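Cadwaladr ate my whole weekend

So I finally rolled a healer in Stenar, on the Wotport server, and I'm hooked all over again! Level 37 in 3 evenings, mostly solo (my guild was asleep, typical).
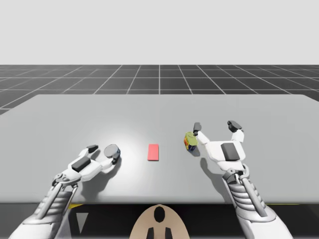
Cadwaladr is the new raid zone, and its last boss drops tokens you trade for mount gear. I got 40 and blew every one on a saddle. The colors in there are so murky, too. I kept losing my own totem in the fog, and I'd love a loot marker as easy to spot as that flat red block in the middle of the pale gray table. Maybe in the February patch?

Gear score is 481 now, good enough for the Wolitz dungeon on normal. I wiped twice on the bridge, blamed lag, then noticed I'd never slotted my big heal. Oops.
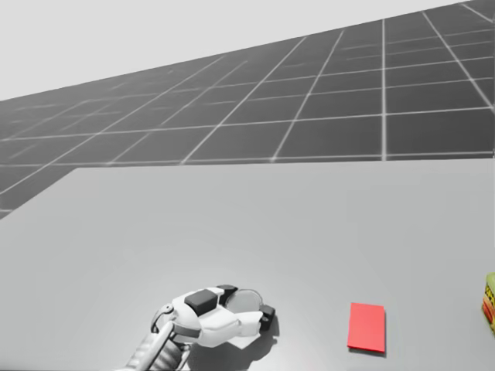 What I'm doing next

Fishing, probably! I still need the eel for my cooking quest, and then hard mode if anybody will take me.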